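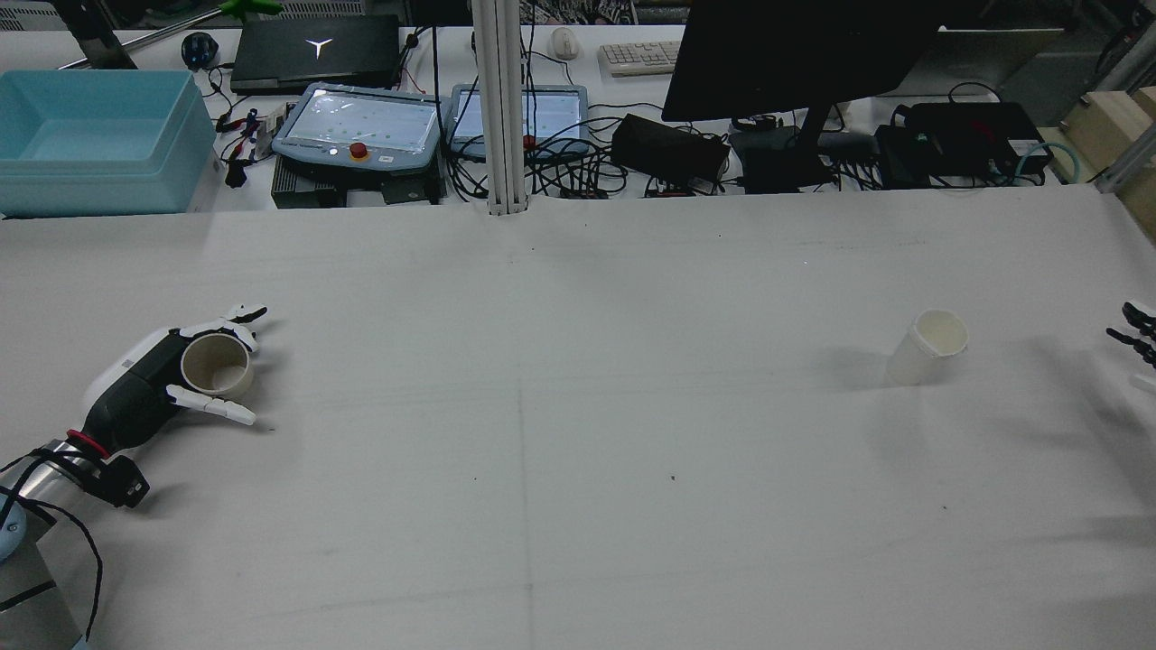 Biltcombe plain paper cups, reviewed by Homa Mousavi

I bought a sleeve of these in August, after the supermarket ones kept going soft at the seam. They are plain cups with no printing and no lids, and they come in a cardboard sleeve that tears badly when you open it.

The rim is the best part. It is rolled tightly enough to drink from without dribbles, and the cup keeps its shape when you pick it up by the side. I filled one with tea at 2 p.m. and it was still sound at 4, though the base had begun to feel damp.

Staining is another matter. Tea and coffee both mark the inside, so I wouldn't rinse one out and offer it to a guest. 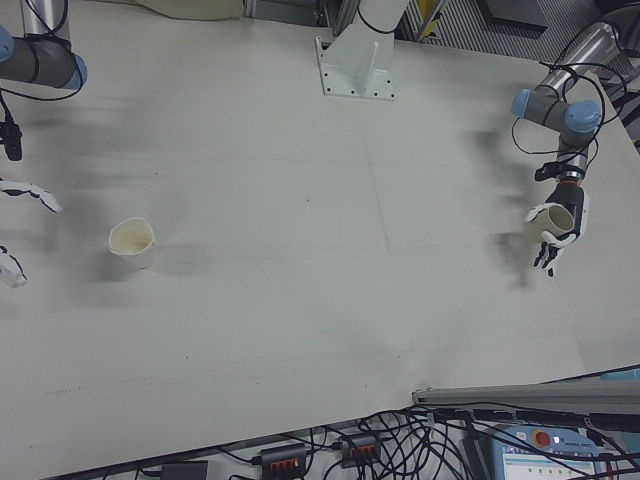 Staining on the inside of an upright cup.

They are light – a full one is fine, but an empty one goes over if you brush it with a sleeve. Ivan Boiko tried the Clalteo cups for the same job and found them stiffer, but they cost more and the box of 700 takes up half a cupboard. 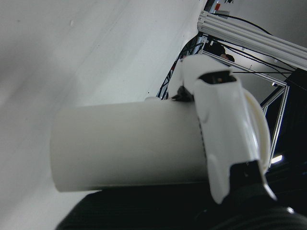
For meetings and cake sales I would buy the Biltcombe again. For soup I'd look elsewhere.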